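Ticket 3496 — Counter housings, dial wheels sticking
Opened by: Regula Zwahlen
Assigned to: Kilian Leitner
Priority: High (was Low, until Sales found out)
Status: Waiting on parts

R. Zwahlen
Carnel sent back 258 counters. The units dial jams between 7 and 8. They would like to know if this is a feature.

K. Leitner
Took ten apart. Gears fine, posts fine. The wheel rubs on the wall of its recess. Suspect the washer is missing or doubled. Found both, once in the same unit, which takes talent.

J. Auer
The build sheet says "fit washer as needed." I wrote that in November and stand by it as prose.

K. Leitner
Sheet changed to "one washer, under the wheel, flat side down." Built 20 that way. 18 turn freely, two still catch at 7.

S. Gasser
Checked the two. Both housings have a whisker of flash in the round recess, left over from molding. You can feel it with a fingernail. You can't see it without the good lamp, last signed out to Jonas Auer.

J. Auer
Lamp returned.
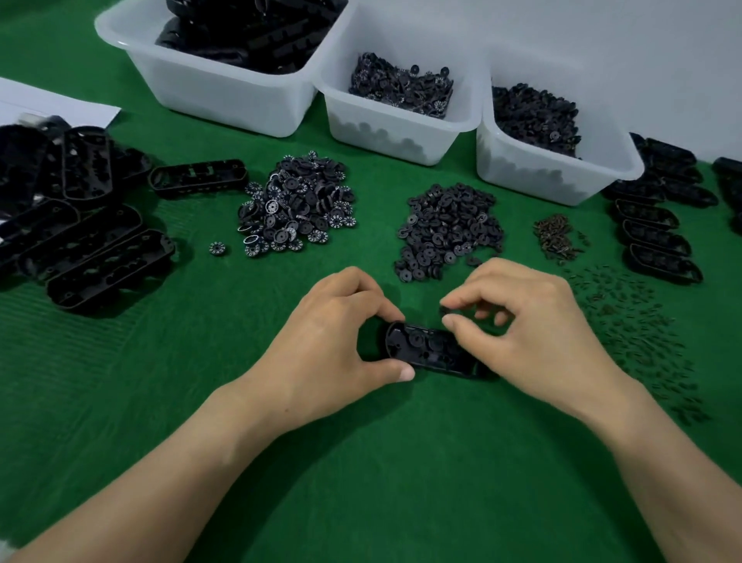

K. Leitner
So that's two faults wearing one coat. For anyone on assembly until this closes:

Run a fingernail around each recess before anything goes in. If it snags, set the housing aside.
One washer. Flat side down.
Wheel next, then gear. Turn it through all ten numerals before you reach for the next housing.
Don't force a wheel that sticks. It will go in, and then it will come back from Carnel.

R. Zwahlen
Can we ship 300 by Friday?

K. Leitner
We can ship 300 of something.

S. Gasser
Molder has agreed to replace 2,000 housings and is calling the flash "cosmetic." Leaving this open until the new ones arrive and I've had a fingernail in a few.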